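From: Nafula Magesa
To: cell-maintenance list
Date: 13th June
Subject: Re: Grip loss on housing transfer, cell 2

Omar Akl wrote:

> Cell 2 stopped again on the night shift with fault 3009, grip lost
> during transfer. Same part family as before, the pale grey housings.
> I reset and ran it at reduced speed until handover. The part was
> still in the fingers when I got to it, so I don't see how grip was
> lost. Is this the sensor again? Eetu changed it at Ivesgate for the
> same complaint and it made no difference there.
>
> Also, can someone confirm whether we are allowed to open the guard
> with a part held? The card on the door says one thing and the Vustow
> manual says another.

Omar,

I don't think it is the sensor. I pulled the log for the last 243 cycles before the stop. The finger position drifts closed by a small amount on every transfer and goes back to normal on the next pick. The 3009 comes up when the drift passes the limit during the swing. So the controller reports grip lost when the part is in fact still held, but it has moved in the fingers. A bad sensor would give us scatter, and there is none.

The underside of this housing is all ribs, sockets and clip tabs, and there is very little flat area to close on. If the upper finger lands square on the top face and the linkages come up against a rib, the hold is good. If the pick is slightly off, the linkages meet the edge of a rib and the part can creep under load until they drop into the gap beside it. 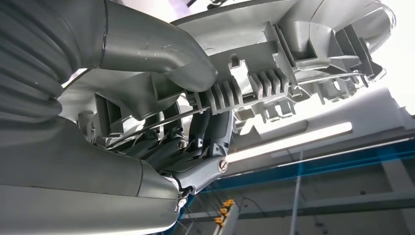

Mwende went through the pick positions with me this morning. The taught point was last saved under program 2953, before the Cordeiro fixture was refitted. We have not measured the offset yet. I would like that done before anybody touches the force setting, as raising the force will hide the drift and may crack the clip tabs.

On the guard question: no. Do not open it with a part held, whatever the manual says. The manual assumes the spring-return fingers, and ours were ordered without them. If air is lost, the part drops. Jog to the set-down tray, release, then open. Valdis is correcting the card so that it states the order of steps.

Until the point is retaught:

Run cell 2 at reduced speed only.
Do not clear 3009 from the panel more than once per shift. On the second stop, leave it and ring me.
Note the finger position before you reset. The reset wipes it — we lost the first two readings that way.

Eetu, do you still have the old sensor from Ivesgate? If it tests good on the bench, that would support the above. Please also check whether Gurkmont had their fixture refitted at the same time as ours, because they run the same program and have not reported anything.

Nafula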